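Etside Play Library
Minutes of the July members' meeting

Held in the back room, Saturday, 10:00 a.m.
Chair: Panya Thepsuriya
Apologies: two received by email

1. Minutes of the last meeting
Approved with one correction. Under item 4, "shelf liner" should read "drawer liner."

2. Money
Balance at the end of the month was $2,434. The Keteck grant of $1,550 has been received and is included in that figure. It can only be spent on toys, bowls and storage for the under-fives. The bill for the new shelves has not come in yet. Panya will call Rungrueang and ask for it.

3. Pretend food and sorting sets
Members went through the plan for the new sorting sets. Each set will go out in a cloth bag and will have one bowl, soft food pieces and plain blocks. The idea is that a child can fill the bowl, tip it out and start over, and a parent can ask for things by color or by name.

There was a long talk about the bowls. Plastic ones are cheaper and go in the dishwasher. Wooden ones are nicer to handle and don't slide as much, but they need to be wiped by hand and dried the same day. Agreed to stay with wood for the sets and keep plastic for the water table.
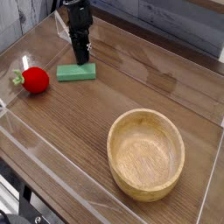 The plush tomato was liked by everyone. It is a good bright red, and the felt leaves give small hands something to hold. One member asked if the leaves would stand up to pulling. Agreed to check the stitching on all felt parts each time a set comes back, and to take out any piece that is coming apart.

On blocks, the pale green was preferred to the darker shades - it is easy to tell from the red and shows up well on a brown table. The long rectangular shape was also preferred over cubes, which the toddler group already has plenty of.

Agreed: order pieces for 40 sets from Edetti, with the cost not to go over $700. Panya to place the order.

4. Cleaning
Plush pieces to be washed in a mesh bag on cold and air dried. Blocks and bowls to be wiped down on return. The cleaning sheet by the sink is out of date and still lists the old puzzles. A new one will be typed up and put in a plastic sleeve.

5. Labels
Short discussion on whether to put the contents list inside the bag or on a tag outside. Outside tags get lost. Inside lists get chewed. No decision - carried over to next time.

6. Other business
The back door is sticking again. Members were asked to lift the handle when closing it.
The box of spare lids is full. Anyone missing a lid should look there first.
A request for more jigsaws for older children was noted. It can't come out of the Keteck money.

Meeting closed at 11:25 a.m.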